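Search this site Enter keywords Go

Newsroom > Travel > Teacher Journeys

Brelness Opens Teacher Journey to the River Towns of Zemance

Fall sign-up begins in October for an 18-day trip built around schools, markets and long walks

Brelness, the teacher travel group, is adding a new country to its calendar next summer. The Zemance River Towns Journey will take classroom teachers through six towns along the lower river, from the ferry landing at Vuso up to the old hill market at Ruchti, with plenty of stops in between for food, music and visits with local schools.

The 18-day route has been nearly three years in the planning, and the staff could not be happier to see it on the page at last. Ruth Sowerby, who leads the Brelness program team, made four scouting trips and came home from each one with a longer list than she left with.

"I kept trying to cut a town and I couldn't do it," Sowerby said. "You get off the boat at Vuso and the whole waterfront is already awake, people frying flatbread, kids in uniform hopping on and off the ferry, and somebody's uncle playing accordion by the ticket window. I wanted every teacher I know to be standing there with me."

Travelers will spend the first four nights in Vuso, where mornings are set aside for visits to two primary schools and a teacher training college. Afternoons are open. The group then heads upriver by boat, sleeping in family-run guesthouses, and finishes with five nights in Ruchti, a town of steep lanes and blue shutters where the market has been held in the same square for centuries.

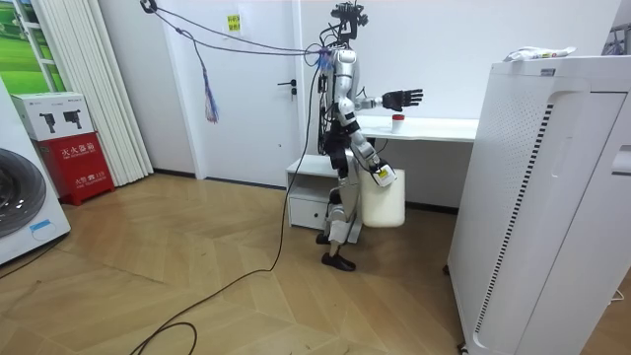
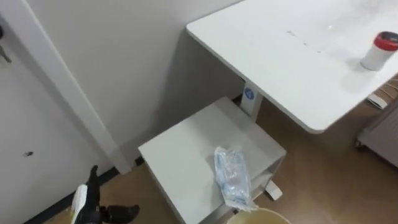

Getting up to Ruchti is half the fun. The last stretch is a stone stairway of 197 steps from the river dock to the lower gate, and most people take it slowly, stopping at the tea stalls on the landings. Bags go up by road, and so can any traveler who would like to skip the climb.

Manaia Kerslake, a fourth-grade teacher who joined the test run last summer, still has the stairway map taped inside her classroom door. She has turned the trip into a full unit on rivers, and her students now trade letters with a class in Vuso.

"They wanted to know everything! What do the kids eat for lunch, do they have homework, is the ferry scary," Kerslake said. "I could answer because I had sat in that lunchroom and ridden that ferry (it is a little scary, in a good way)."

Every group travels with a local guide for the full route. Dario Valentini, who grew up two streets from the Ruchti market, will lead the first departures. He has also planned an optional dawn walk to the ridge above town, leaving at 4:30 a.m. and back in time for breakfast. Bring a sweater.

The price is $3,701 per traveler, sharing a room. It covers lodging, boats and buses within Zemance, school visits, all breakfasts and most dinners. Airfare is separate. A few single rooms are held for each departure at an added cost, and they tend to go early.

Teachers of any grade or subject may sign up, along with librarians, school counselors and retired staff. Travelers who want to share lesson ideas can join two evening workshops along the way, led by Sowerby. These are relaxed and usually end up on somebody's balcony.

Sign-up opens in October on the Brelness website, where the day-by-day route and packing list are also posted. Questions about the trip, and requests for interviews with past travelers, may be sent to Lionel Tapley in the Brelness press office.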